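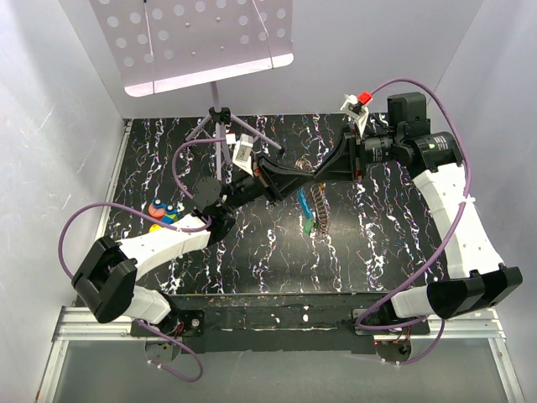 Finding Small Things on a Busy Surface
Project report, Forkuseo Design Studio, second semester
Adjoa Boateng

Where the idea came from

My grandmother sewed at a kitchen table with a speckled top, and she spent a good part of every afternoon patting it with the flat of her hand to find her needle. I thought about that table a lot when we were asked to pick a topic for the surfaces unit. Most of the class went for things like stain resistance and cleaning, which are good topics with good equipment to go with them, but I kept coming back to the patting. I wanted to know how much a pattern on a work surface gets in the way of seeing what is lying on it, and whether people mind as much as I think they do (my grandmother never did, she liked the speckles).

So this report is about a black surface with a marbled pattern, the pale walls that stand around it, and how easy or hard it is to spot small everyday objects there. I compared it with a plain white board. I should say right away that I am a design student and my statistics are at the counting and averaging level, so please read the numbers in that spirit.

The surface

The marbled surface is black underneath, and the veins that run over it are mostly white, pink and blue. Depending on where you stand and what the light is doing you will get more of one color than another. One person in my group swore for weeks that there was orange in it, and in certain light I have to agree with her, and purple too. I first wrote "black and white marble" in my proposal and had to correct it after spending ten minutes really looking. It is a much more cheerful thing than that! It reminds me of the endpapers in old books, the kind where the colors get combed through with a rake.

It has a bit of shine. Things held over it leave a faint shadow and also a soft reflection, and the two don't always fall in the same spot. I hadn't planned to write about reflections at all but they came up so often in people's remarks that they ended up with their own section further down.

The walls are pale gray or close to white on the left, right and back, and I would call the effect calm. At first I worried that they would confuse my results, because a dark surface with light walls around it is a strong contrast and your eyes have to adjust every time you look down. My instructor's view was that this is true of most kitchens too, and that I should write it down and carry on. I have written it down.

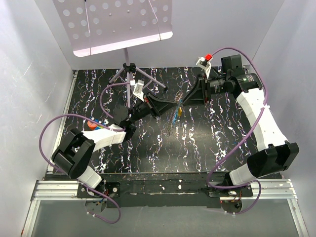

Fig. 2. The marbled surface inside its pale walls, with a small blue and yellow object over the middle.

Choosing the objects

I wanted things a person might really lose on a table. My first list was much too long and had a lot of kitchen items in it, including rice, which I do not recommend to anyone. After a trial run on a Tuesday evening I cut it down to a button, a hairpin, a short pencil, a pen cap, a sewing needle, a black rubber washer and a twist tie. The trial also showed me that I needed each object to be put down by someone other than the person looking, with the looker facing away, or else everybody just remembers where the hand went.

The plain white board came from Skiltivwood, where I have bought most of my model-making supplies since the first year. The studio allowed me up to 110 dollars for the whole project and the board took more of it than I had hoped, so the objects came out of drawers at home. If I were doing it over I would spend a little on having two of everything. The hairpin went missing between sessions and the replacement was a slightly different shade of brown, and I will never know if that mattered.

How the sessions went

I asked 32 people to take part. They were classmates, two of my aunts, people from the Abubakari hall of residence where I live, and a few of their friends who came along for the cookies. Each person stood at the front edge and turned around when I said "ready" and pointed as soon as they saw the object. I used the stopwatch on my phone. Altogether we got 213 usable looks, 100 of them on the white board and the rest on the marbled surface. I threw out the ones where somebody laughed so hard we lost the time, and one where my aunt pointed at a vein and would not be talked out of it.

I didn't let people move their heads very much in the early sessions, thinking it would make things fair. It made things odd instead. A person looking for a needle tilts and ducks and squints to catch the glint, and if you take that away you are studying something that does not happen in real life. From the third session on I let them move however they wanted as long as their feet stayed put.

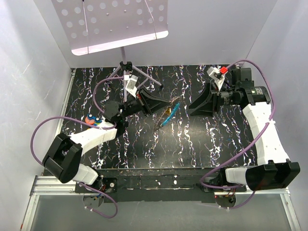
The other change I made was to the order. At the beginning everyone did the white board first and the marbled surface second, and by then they had seen all the objects and knew what they were hunting for. Swapping the order for half the people helped. I still think there is some learning mixed in with my results, and a longer project could deal with that by using new objects each time.

What we found

The white board was quicker for almost everything, as you would expect. The black washer, the needle and the pencil were all spotted at once there, and people looked a little let down that it was so easy.

On the marbled surface it depended very much on the object. Bright, solid colors did fine. The yellow pen cap was found nearly as fast as on white, and several people said it seemed to float. I think a vein is always a bit broken up, thick here and thin there, and a solid block of one color reads as a separate thing. The twist tie was the real troublemaker. It is thin and white and it bends, so wherever it lands it looks like one more vein, and people's eyes slid straight over it. The hairpin was nearly as bad when it lay in the same direction as the streaks. Turned across them it was found much sooner. I had not thought of direction as something worth recording until I noticed it in the fifth session, so I only have it for the later looks, and I'm sorry about that.

The washer was interesting. Black on black should be hopeless, but the washer covered up a piece of the pattern wherever it lay, and some people noticed the gap in the vein before they noticed the washer. Others walked off without finding it. The difference from one person to the next was bigger for the washer than for anything else on the list.

About the shine

I promised a section on this. The sewing needle did better on the dark surface than I predicted, and people told me they had seen it flash. When the light was low, late in the afternoon, the flash was gone and the needle took a long time. A few people also pointed at a reflection first and corrected themselves, mostly with objects that stand up a little, like the pen cap. I have a feeling a matte version of the same pattern would give a rather different report - slower for needles, fewer wrong points - and I would love for somebody in next year's group to try it.
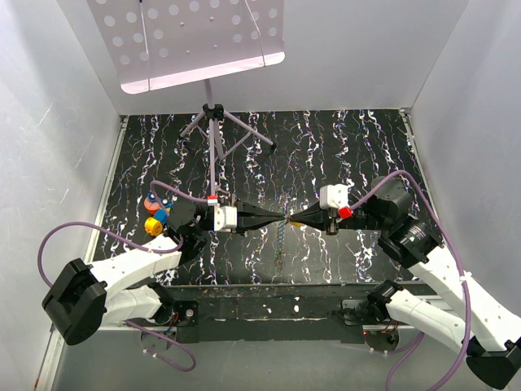 How people felt about it

After each session I asked which surface they would rather have at home for fiddly work like sewing or fixing a watch strap. I had expected the white board to win easily and it did win, but by less than the times would suggest. Quite a few people who were slow on the marbled surface said they would still pick it, and the reason they gave was that white shows everything. A pale surface gets scuffed, and the scuffs stay in view. One of my aunts said that a white table makes her feel she ought to be cleaning it. She also said that hunting for a thing is part of sewing, which made me laugh, as it could have come straight from my grandmother.

A classmate who is studying lighting brought up that the dark surface was more restful for her eyes over a long session. I did not measure that and can't say more, but I noticed the same thing on the evenings when I stayed late to type up the times.

What I would change

Record the direction of long, thin objects from the very first look. Keep the lighting the same, or else change it on purpose and write down when. Use a tray for the objects. Try a small plain mat in one corner of a patterned surface, which is what my mother suggested the minute I explained the project to her and which would probably fix the whole problem for anyone who sews.

I'd also like to try a pattern with the same colors in bigger patches. My guess is that the twist tie gets easier and the pen cap gets harder.

Thank you to everyone who stood there pointing, to the studio for the loan of the stopwatch I then forgot to use, and to the Abubakari kitchen for the oven.

Comments

Skallov
Enjoyed this. We had a speckled counter growing up and my dad lost contact lenses on it all the time. Did you try anything see-through?

Adjoa Boateng
I thought about a clear bead but it rolled every time I put it down, so it never made the list. A contact lens would be a tough one!

marigold_t
Quilter here. Please do the plain mat in the corner. I've used a piece of gray felt for years and pins show up on it beautifully.

Skallov
Also curious what happened with the rice.

Adjoa Boateng
Still finding it.

pencilcase
The bit about the hairpin lying the same way as the streaks explains my hallway rug.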